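Sep 23, 2020
Posted by Ayanda Pretorius

Ticket 311: Recipe costing export from Plokon shows wrong totals
Status: open again

Third time I've written this one up, so I'll put it all in one place.

The problem: when I export our costing sheet from Plokon, any recipe with more than 35 ingredient lines comes out with a total lower than the one on screen. The worst is the December menu. On screen it says 1,296. The spreadsheet leaves off the last lines and adds up whatever is left.

Fung-ping Lu at Estano support told me to clear the browser cache. I did that, and then did it again in a second browser I had never opened Plokon in, so I'd like to know what cache we thought we were clearing. Same wrong total.

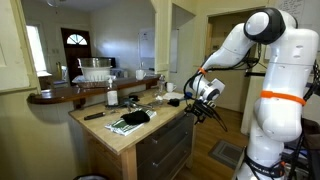

Next suggestion was that our ingredient names have commas in them and the commas break the columns. Fair enough, some do. I made a copy of the recipe, took out every comma and exported it. Same lines missing. I also exported a short recipe full of commas and it came out perfectly, so I don't believe the comma theory and I'd ask that it not be offered to me again.

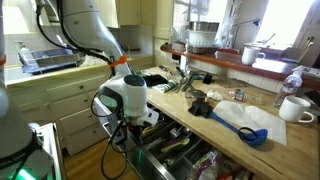 Then I got "this was fixed in version 2." We are on version 2. The release notes mention the export once, under "general improvements," and I have learned not to expect much from that phrase. If somebody has a list of what was changed, please attach it here.

Tried so far:

1. Exported as a different file type. Wrong total, same lines gone.

2. Split the December menu into two shorter recipes. Both totals are right. I am not doing this for every recipe we own.

3. Asked the Dresarport office to run the export from their login. They get the wrong total too, so it isn't my account or my laptop. 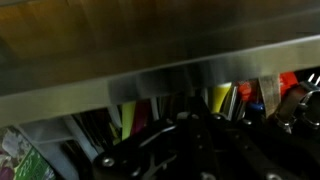
4. Printed to PDF from the screen. Total is right, but I can't sort a PDF.

Reply from Fung-ping Lu: Thanks for the detail. Could be a row limit in the Mocanu export module. I've passed it to them and will update you.

Reply from Ayanda Pretorius: "Could be" was also the wording for the commas. Please leave the ticket open until someone has exported a long recipe and checked the total by hand.

Estano Support | Contact us | © 2020 Estano | Back to top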